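Laboratory and Field Systems Technician, Groundwater Monitoring

Plekstead Water Survey
Full time, fixed term with possibility of renewal
Reference: 1771

Plekstead Water Survey operates a regional network of observation wells and stream gauges and publishes the resulting water level and water quality records. We are seeking a technician to maintain the network and the on-site computing equipment that receives and stores its data. The position reports to the network supervisor and is based at the Plekstead field station, with regular travel to the Dinu and Flillitz basins.

Background

The network records water level, temperature and specific conductance. Wells are fitted with vented pressure transducers, and loggers transmit by radio or cellular modem depending on terrain. Samples for major ions and nitrate are collected quarterly and analyzed in the station laboratory. The complete archive, including nearly 3000 scanned paper logs from retired wells, is held on servers at the station and copied nightly to a second site.

Over the coming year the Flillitz basin wells will be converted from manual download to telemetry. The person appointed will do most of the installation work.

Duties

Install, calibrate and replace transducers, loggers, antennas and solar charging equipment.
Take manual water level readings by steel or electric tape and reconcile them with logger values.
Purge and sample wells according to the written procedure, and complete chain of custody forms.
Prepare standards and run conductivity, pH and alkalinity measurements in the laboratory.
Replace failed drives, memory, power supplies and other parts in station servers and workstations.
Keep the site file for each well current, including datum corrections and access notes.
Review incoming data each morning and flag drift, gaps and spikes for correction. 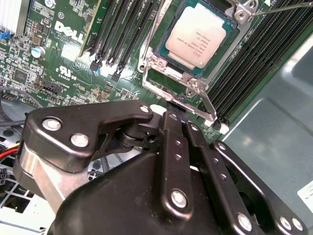
Field work takes up more than half of the working year and is heaviest from April through October. Crews consist of 2 people and normally leave the station at 6:30 a.m. Overnight stays in the Dinu basin are required during quarterly sampling, and lodging and meals are paid by the Survey. Winter duties are mainly laboratory work, equipment repair and records review.

Required qualifications

Associate degree in hydrology, geology, environmental science, electronics or a related field, or 4 years of equivalent work experience.
Valid driver's license and the ability to drive a pickup with a trailer.
Ability to lift 50 pounds and to walk over uneven ground carrying equipment.
Working knowledge of basic electrical measurement, including the use of a multimeter.
Clear written English for field notes and site reports.

Preferred qualifications

Experience with pressure transducers or other submersible sensors.
Experience with Linux command line tools and scheduled backups.
Familiarity with Tendach, the Survey's database for time series records. Training is provided.

Conditions

The initial term is 2 years. Pay is set by the Survey's technician scale according to experience. Benefits include health insurance, paid leave and a yearly allowance for boots and protective clothing. A field vehicle is supplied for work travel only.

How to apply

Send a cover letter, a resume and contact details for two references to the Plekstead office by mail or through the applications page. Quote the reference number on all correspondence. The cover letter should describe one piece of field or laboratory equipment you have maintained and the records you kept for it.

Applications close at 5 p.m. on the last working day of February. Interviews will be held at the field station in March and include a short practical exercise in reading a well tape and completing a field sheet.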